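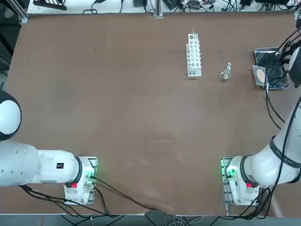 Cleaning and protecting a big brown bench top when I don't know what it's made of

Posted by Eilif Strömberg in Workrooms and Benches

I've taken over a shared bench in room 1519 of the Tilahun building and I want to sort out how we clean it before the new group starts in September. There is no paperwork for the table. It came with the room, and the person who had the room before me only remembers that it was bought secondhand from a place in Homov. The top is brown, flat and slightly mottled all over, and I can't tell if the mottling is the pattern it was made with or years of wear and bad cleaning. The lab items are grouped up in the far right corner with the metal tray, which leaves a lot of open surface that gets leaned on, written on and wiped with whatever cloth is closest.

What I know so far. It doesn't feel sticky or rough. A drop of water stays where I put it. There's a faint line I can catch with a fingernail in one spot, and I haven't found any lifting. Up to now it has been cleaned with a product called Skurolero, a cream cleanser that was under the sink when I moved in, and with paper towels. I stopped using the cream because it leaves a white film and I have to go over everything twice.

The work itself is mild. Buffer solutions, salt water, food dye, some dilute vinegar, and 50 percent isopropyl in a spray bottle for wiping down. No strong acids and no solvents besides the isopropyl.

My questions:

Is the mottling something I should try to remove, or should I leave it alone?

What is a sensible everyday cleaner if I don't know the material?

Would you cover the whole top with a mat? Wasum quoted me 253 for one cut to size, and I don't know if that is money well spent for work like ours.

Should the small items stay in the corner, or is it better to have them nearer the middle where people can reach them? Some of the group would like the tray closer to the front.

I can't replace the table. It stays where it is and things are mounted along the near edge, so anything that means lifting the top off or sanding the whole surface is out.

Rocío Echeverría

I looked after teaching benches for a long time, and most of them arrived the way yours did, with no paperwork. You can get quite far without knowing the material.

First, the mottling. Look at it from a low angle with a flashlight, late in the day with the room lights off. A printed or molded pattern stays the same when you change the angle, and the shine is even across it. Wear shows up as dull patches in a shiny surface or shiny patches in a dull one, and it follows how people work: a band along the front, and rings where bottles stand. If your blotches look the same in the far corners as they do where everyone leans, they are most likely part of the top. I would leave them alone. I have seen people take a scouring pad to a pattern for an entire morning and end up with a scratched pattern.

If you do find dull patches, don't try to polish them out. Cream cleansers have a fine grit in them. I can't speak for the one you have, but read the label, and if it mentions abrasive or says to test first on shiny surfaces, keep it for the sink. The white film could be leftover powder. Wipe one small area with plain warm water and a clean cloth, three times, rinsing the cloth each time, and see if the film stops coming back. I would do that to the whole top before deciding anything else about its condition.

For every day, a few drops of ordinary dish soap in a bucket of warm water, then a wipe with plain water, then dry it. The drying matters on a top that might have a wood-based core, and you should assume it does until you find out otherwise. Water gets in at seams, screw holes and the edge. Your top is mounted with things along the near side, so there are holes there. Wring the cloth out well for that strip and don't flood it. Same for any place where a cable comes across the table. Wipe up to it with a damp cloth and never spray toward a connector. Spray the cloth.

The isopropyl at that strength should be fine on most common bench tops if you wipe it and don't leave it standing. Test it anyway. Pick a spot nobody looks at, put a wet paper square on it, cover it with a cup, and come back after 30 minutes. If there is no color on the paper and no dull square on the table, carry on. Do the same with the vinegar and with your strongest dye. The dye is the one I'd worry about. Food dye on a pale top is a nuisance for months. Brown will hide a good deal of it, but hidden dye still comes off on sleeves.

To find the material, look at the underside near an edge, or in an existing hole. A thin brown layer over something that looks like pressed chips or fibers is one thing. The same dark color all the way through is another, and a much tougher one. If it's solid all the way through you can relax about water.

On the mat, I wouldn't cover the whole top. Full mats trap liquid, the corners curl, and you have to cut them around whatever is mounted, which gives you more edges for liquid to creep under. Buy one or two small ones and put them where the wet work happens. They can be lifted and rinsed at the end of the day.

On the corner, leave the items there if your work area is the open middle. A tray is only useful for spills if the spills happen in it, so tell people that liquids get poured over the tray and nowhere else. If they don't walk the extra step for that, then the tray has to move to them. I would not bring it right up to the front edge, though. That's where elbows go.

benchfoot105

Just put a mat on it. We did ours and it was fine. The one we got was gray and smelled for a week, but you stop noticing it. Ask Wasum if they have offcuts, because ours was an offcut and we paid a lot less than that.

Also bleach wipes are ok on pretty much anything.

Eilif Strömberg

Thanks both. I did the flashlight check last night. The pattern looks the same everywhere except for one dull area I could cover with my hand, close to the fingernail line. So that seems to be wear and the rest seems to be how it was made. The warm water took the film off on the second pass.

I'll ask about offcuts. I'm going to skip the bleach wipes until I know more.

Rocío Echeverría

Good. Please do skip them. Bleach is not ok on everything, it's hard on metal trays and fittings, and you don't want it going onto the same cloth or into the same bucket as your vinegar or the isopropyl. Keep it out of that room if you have no use for it.

For the dull area, nothing needs to be done. If it bothers you, that is a good place for one of the small mats. For the line, run the fingernail along it again. If it's only a scratch it will have two soft edges. If one side is higher than the other it could be the start of a lift, and then I'd keep water off it and look at it again in a month. A strip of low-tack tape beside it with a pencil mark at each end will tell you if it's getting longer.

Mirelle K.

I came here with a similar table and want to add one thing on the layout. We had our tray and bottles in a back corner too, and the trouble was getting behind them to clean. What worked was having everything small live in one shallow tray or bin so it could be lifted in one go. Then the corner gets wiped as often as the rest. Before that, ours was done when somebody felt like it.

Measure the tray before you buy anything to go in or under it. I bought a liner by eye and it was too wide, and it rode up on two sides, so the liquid ran underneath it. A folded lab towel did the job in the end.

If people write on the table, put a clipboard on a hook at the side. Ballpoint pressed through a single sheet will mark a soft top, and I suspect that's what a lot of the fine lines on ours are.

Eilif Strömberg

The underside has a hole I could get a light into. The brown layer is thin and what's under it is paler and looks like chips, so I'll treat it as wood-based and keep it dry along the mounting strip. The tape is on beside the line.

For now we're on dish soap and water, with the isopropyl going on the cloth. The tray stays in the corner for this term, and I've ordered two small mats.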